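Nono table sets – progress report to Cavalcanti
Submitted from the Godville room, November 27, 2020

Quick one because the deadline crept up on us. Longer version with receipts to follow in the shared folder.

Where we are: the basic set is settled. White cloth, one shallow wicker basket, small wooden blocks in red, green and blue. We had planned on more colors back in July and dropped them. Too much to store, and the yellow looked washed out against the cloth.

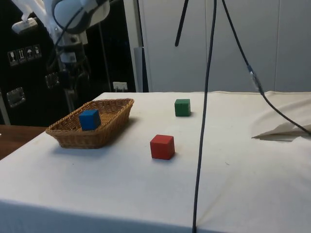 Spending so far is 1565, mostly cloths and baskets. Blocks came in under what we put in the application, delivery from Poltberg came in over, so it nearly evens out. No request to move money between lines at this point. If that changes we will ask first, as agreed last time.

Baskets. We went with the long low ones. The tall round ones looked nicer on the shelf but you couldn't see to the bottom of them from a chair, and everybody ended up standing. The low ones also stack, sort of. Weave is a little rough on the underside so we are adding a felt strip before any more go out.
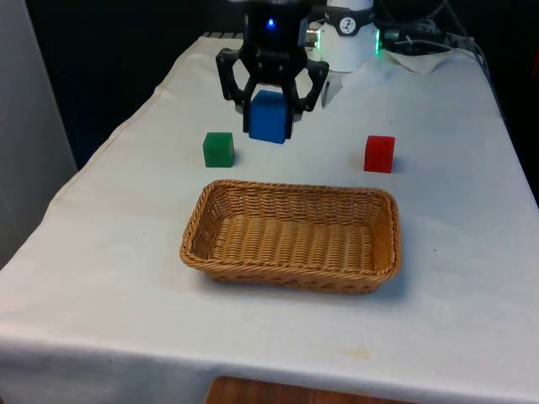 Paint has taken more time than it should have. The first batch of green was too close to the blue at the back of the table, and we sent 9 blocks back to Poltberg for another coat. Replacement green is better but still dark. With the green block a little in front of the blue one and to its left, its top comes up a lighter green than the shaded sides, so some of what we were blaming on the paint is just the light in the room. We will look at the lamps before ordering again. Edges on the red are wearing a bit too, not a saftey issue, just looks tired. Asked for a harder finish on the next order, waiting on a price.

Cloths are okay. They crease. We tried ironing, gave up. The plain white shows every speck but colors stand out on it, and that was the whole point, so it stays. Length is right for the tables at Godville, with enough drop over the front.
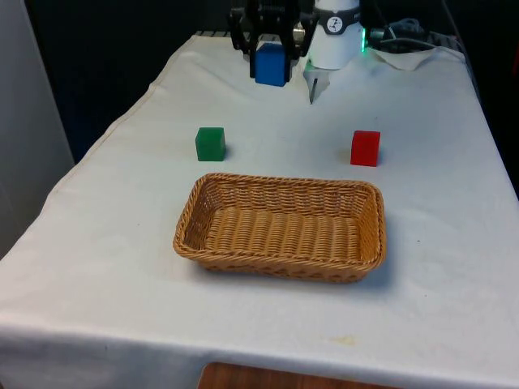

STILL TO DO

Felt strips on the baskets – started, two done
Second order of cloths, same width, a bit longer
Lamps
Instruction card. Draft is too long, needs cutting to one side
Storage bags (the ones we bought dont close over the basket)

Timeline has slipped by 6 weeks against the plan, nearly all of it the repaint. We would like to move the end date by the same amount, no extra money. Please treat this as the formal request unless you need the form, in which case send it over and we will fill it in.
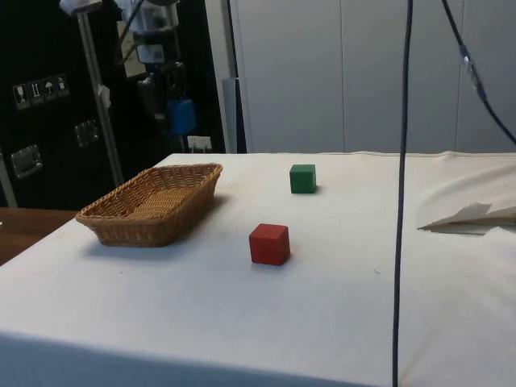
2 min read

Note on layout, as you asked for it at the last check-in. Basket goes to the left, loose blocks in the middle with clear cloth between them. We tested them closer together and it was harder to pick one up without nudging the next. Spacing will be on the card. No marks printed on the cloth, we looked at that and it made each one cost more then the basket.

Next report once the second order is in. Budget sheet is in the folder under Nono, the older tab is out of date so please ignore it.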